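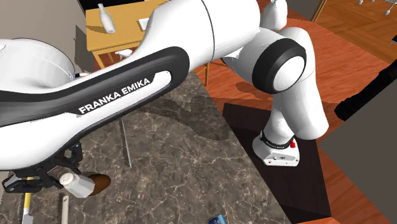 Ghislain Vachon's first comment on our draft plan was that you can't teach an arm to tidy up by showing it one perfect tidy-up 400 times, and could we please go away and think about the mess first. So we did! That was back in May, and most of what follows is what came out of it.

Our project (we call it Hilora, Sorcha picked the name) is about collecting demonstrations for a kitchen arm in simulation. We weren't trying to invent a new learning method. We took the one from the course and wanted to see how much the examples themselves matter, so nearly all our hours went into the collecting. I did most of the driving, Sorcha Baxter wrote the scene shuffler and Idrisa Biwott looked after the storage and the training runs.

How we collected

Each demonstration is one person steering the simulated arm through one short job, such as "pick up the shaker" or "move the shaker next to the pan". We used a hand controller for position and a button for the gripper. Between goes, the shuffler moves the loose things on the counter and changes the lighting a bit. I was dreadful at it to begin with. The gripper fingers look as if they're right over the thing and then you close them and you've got nothing, or you've pinched the very top and it slides out. Small upright objects were the worst for me, and Sorcha was annoyingly good at them from day one.
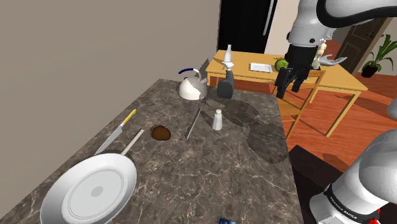

We ended up with 966 demonstrations in the store, which sounds like loads until you start watching them back. I watched every single one (with a lot of tea) and gave each a mark for keep, trim or bin. Trim mostly meant a long dither at the start where I was working out which way to come in. We argued quite a bit over the dithering. Idrisa wanted it left in, as the arm ought to see somebody recover from a bad position, and I wanted it out as it was embarrassing – we settled on keeping the recoveries and cutting the bits where the arm just hangs there.

Things that went wrong

The gripper signal was being saved one step late. It doesn't sound like much, but the trained arm kept starting to lift before it had properly closed, and we spent ages blaming the network. We found it when Idrisa plotted the button against the finger width and the two lines didn't match up. The fix took a few minutes. Redoing the files took a whole weekend.

The other one was my own fault. I nearly always came in from the same side because it felt comfy, and the arm learnt that too, so anything with clutter on that side got knocked about. We added 32 more goes, all approached from the other side, and kept those in a separate folder so we could train with and without them. The set with them did better in the cluttered layouts and made no difference we could spot in the easy ones.

Still to do

I'd like a second driver on every job, so the examples aren't all my habits. The notes field needs filling in properly as well, as mine mostly say "ok" or "bit wobbly". Idrisa has the trimmed files and the marking sheet if anyone in next year's group wants to carry on from them.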